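Reltby Robotics Club
Pre-Session Safety Checklist, Two-Arm Bench, with Comments
Spring term, April copy

Please go through this before anyone switches on the arms. Mark each line OK, FIX or N/A and write a few words next to anything that isn't a plain OK. I've typed my own comments under most of the lines from this month's walk-through, partly so the new members can see what sort of thing we write down, and partly because my handwriting on the old clipboard copy was (I'm told) a trial to everyone.

ROOM AND FLOOR

1. Floor clear of bags, coats and loose parts on all four sides of the bench. OK
Comment: Much better than in the winter! Bags are going on the hooks now and I'm very grateful. Keep it up, especially on build nights when we get crowded.

2. Closed shoes on everyone inside the tape line. OK
Comment: Sandal weather is coming, so please remember to leave a pair of sneakers in your cubby.

3. Door to the hallway opens fully and nothing is parked in front of it. FIX
Comment: The Dodard crate was back in the doorway when I came in. I know it's heavy and I know there are only so many corners in that room, but it has to live under the long shelf until we ship it.

4. Fire extinguisher on its bracket, needle in the green. OK

POWER

5. Main switch for the arms is off before the check begins. OK

6. Cords and plugs looked over along their whole length, no nicks, no bent prongs. FIX
Comment: One extension cord on the charging shelf has a flattened spot that I didn't like the look of. I've tagged it and put it in the bin for repair. Please don't rescue it because it "still works." That is how I lost a good desk lamp, and very nearly the desk.

7. Charger for the Yaman battery packs unplugged when not in use. OK

8. Emergency stop pressed and tested, both buttons. OK
Comment: Both stopped the arms right away. The left button is a little stiff and takes a firm push, so let everyone try it once at the start of term and get the feel of it in their hand.

ARMS AND GRIPPERS

9. Mounting bolts snug at both bases. OK
Comment: Checked with the long wrench. A quarter turn on one bolt on the right side, the rest hadn't moved.

10. Gripper cables have enough slack for the full reach and don't snag on a joint. OK
Comment: Move each arm slowly through its range with the power off and watch the cable the whole way. It's a dull two minutes and I'd love it if we never skipped it.

11. Finger pads clean and firmly attached. FIX
Comment: One pad is lifting at the corner. There are spares in the Anero box, top drawer, along with the glue.

12. Speed limit set to 80 in the control program for all student sessions. OK
Comment: The setting goes up to 600 and it is very tempting, I understand that! Anything over 80 waits until you've talked it through with me.

13. Run counter written in the log. OK
Comment: 2,542 at the time of this check. We grease the joints every 500 runs, and the last greasing is in the log at 2,500, so we're in good shape for a while.

TABLE AND TASK OBJECTS

14. Table sections pushed together, no gap at the seam. OK

15. Objects for the sorting task laid out within reach, nothing breakable. OK
Comment: We're on the fruit-and-basket task for the spring showcase, with a few household things mixed in so the program has to do some choosing. 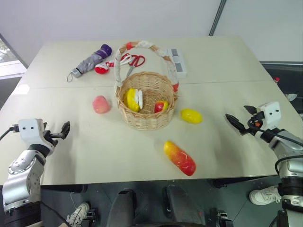 Bench set for the sorting task, toy fruit around the basket, scissors and umbrella toward the back.

16. Sharp items listed in the log and counted back in at the end. OK
Comment: That means the scissors. They go in blades away from the people side, and they come home to the drawer afterward. Whoever signs the log at the end of the night is the one who puts them there.

17. Hands off the table before the start call, and the start call said out loud. OK
Comment: Say it loudly enough to be heard over the fan, please. A mumble doesn't count, even a very sincere one.

AT CLOSE

18. Arms parked, main switch off, log signed, window shut.
Comment: Left blank for the evening crew to fill in.

Open items from this check: the crate (3), the extension cord (6), the finger pad (11). I'd like all three cleared before the showcase run-through, and I'll bring the good donuts if they are.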